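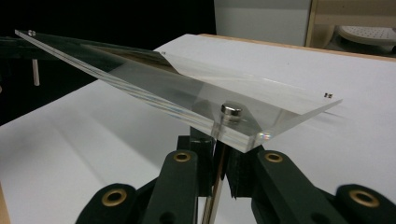

Sindon clear acrylic panel, silver fitting and polished edge visible.

Sindon Clear Panel, reviewed by Shoshana Holloway

Print this review | E-mail to a friend

I don't trust clear plastic furniture parts. They look terrific in a showroom under downlights, and then they come home and collect every fingerprint in the house. So when my brother Gus told me he'd replaced the timber shelf over his desk with an acrylic panel and that it "disappears", I assumed he meant under the dust.

I bought one anyway, from Calloway, for $222. For that money I could have had a nice bit of Tasmanian oak cut to size and oiled, and I kept that in mind the whole time.

First, what's good. It is properly thick. A lot of acrylic sold for the home is thin stuff that bows if you put a dictionary on it, and the Sindon is a solid slab by comparison. The edges are polished, with a slight grey-blue colour to them, and when the light comes through at the right angle you get a little rainbow near the cut. I'm told people pay extra for that. I'd have been happy without it, but my daughter likes it.

Now the word "invisible", which is all over the packaging. It's clear, yes. It isn't invisible. Hold it over a white table and the white goes a shade duller, and anything behind bends a bit. You also get a band of reflection across the middle. If you're planning to lean it in front of a print or a recipe card, try it in your own room before you throw out the receipt. Mine spent a week on the sideboard and I never found a spot where I stopped noticing it.

Then there are the fittings. A short, shiny silver cylinder stands up from the face of the sheet, and you can see the rest of it going down through the acrylic, which I find a bit distracting. There's a small screw head at one corner too. On timber you'd never give these a thought. On a clear sheet every one of them is on show, so I'd have expected the maker to be fussier about where they go.

Cleaning is the usual story. Soft cloth, mild soap, no ammonia, no paper towel. The leaflet says all this in very small type. I used an old flannel and it came up well enough, though the area beside the silver cylinder is a nuisance to get into.

Would I buy it again? For a shelf, no. I had a look at the Ketholm glass one at Marisol Tran's place and it's heavier but I prefer it, and it wipes down with anything. As a stand or a cover for something you want to keep the dust off, maybe, at a lower price. Gus still loves his – he has also stopped putting coffee on it, I noticed.

Calloway took 12 days to deliver and wouldn't budge on the freight. Ask about that before you order.

Contact us | Copyright 2021 | Back to top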